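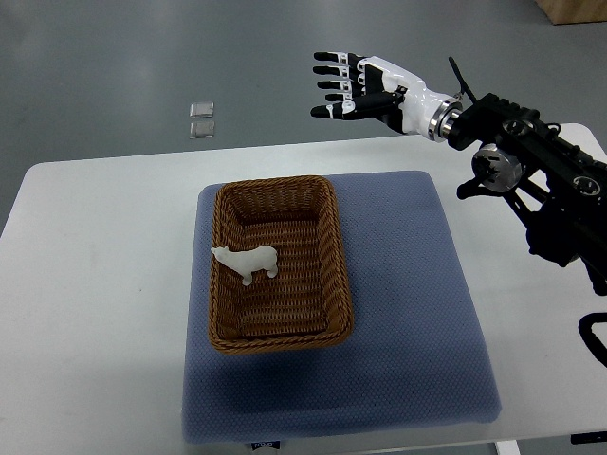 4. Cleaning and Resetting the Fakoda Tabletop

Most care guides promise a surface that stays white forever. We have our doubts. The Fakoda top marks like any other white top, and the "self-renewing" claim in the Tolimetti brochure has not held up in our shop.

4.1 Weekly cleaning

1. Clear the top and brush off crumbs.
2. Mix one capful of dish soap with 30 ounces of warm water.
3. Wipe from the center to the edges with a soft cloth.
4. Wipe again with plain water, then dry.

NOTE: Arero sells a spray for this job. We tried it against dish soap and could not tell the two sides apart.

CAUTION: Do not use melamine sponges. They lift the stain and take the shine with it, whatever the package says.

4.2 Leveling

1. Set the table where it will stay.
2. Turn each foot clockwise until it touches the floor.
3. Place a level along the long side, then the short side.
4. Adjust one foot at a time, a quarter turn or less.

NOTE: The bubble built into the Cherkaoui feet is decoration as far as we can tell. Use your own level.

4.3 Load

The label says 511 pounds. It does not say whether that means spread out or in one spot, and our letters asking have gone unanswered. Keep heavy items over the legs.

CAUTION: Never stand on the table to change a bulb.

Revised October 15, 2018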